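In Praise of the Second Pan of Rice

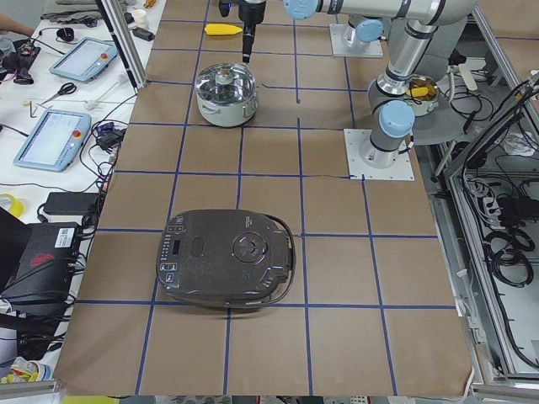

Bosbridge, 2/17/11

My neighbour Nerys Kneath thinks I've gone soft. I told her over the wall that I'd started using a rice cooker, after years of banging on about how any fool with a pot and a lid can make rice, and she looked at me as if I'd sold the house. So I've been thinking about why we get so proud about doing things the hard way in the kitchen, and I've come round to the view that most of it is showing off.

I grew up with a pot. My mother rinsed the rice, put her finger in to measure the water, stuck the lid on and dared any of us to lift it. Lifting the lid was a crime in our house! I still cook it like that when there are only two of us, and I still get it wrong more often than I'd admit to her. It catches on the bottom, or I answer the phone and it turns to glue.

And yet I carried on telling people it was easy. I once lectured poor Cameron Carnegie for a whole bus ride about gadgets cluttering up his worktop (he'd only mentioned that he fancied a bread machine). He bought it anyway and he's had fresh bread every morning since August, while I've been buying sliced.

What I object to now is the idea that effort is the same thing as care. We hear it all the time. Proper cooks chop by hand, proper cooks make their own stock, proper cooks wouldn't have a microwave in the house. Well, my gran had four children and a job at the laundry, and if you'd offered her something that cooked the rice while she took her shoes off she'd have kissed you. She never thought of a tin opener as cheating.

I'm not saying buy everything. I have a cupboard, same as you, and in it there's a thing for making waffles that has made waffles twice. Some gadgets are rubbish and take longer to wash than they save. My own rule is that if I'd reach for it on a night when I'm tired and a bit cross, it can stay out.

The pot is staying too, by the way. I like it for soup, and for rice when I've got people round and want to look as though I know what I'm doing - vanity again, I know. Tatiana Vondráček, who feeds more people in a week than I do in a month, uses both at once when the whole family descends, and she has never given a second's thought to which of them is the honest one.

Nerys came for supper last week. She had seconds of the rice and asked what I'd put in it. Salt, I said, and passed her the beans.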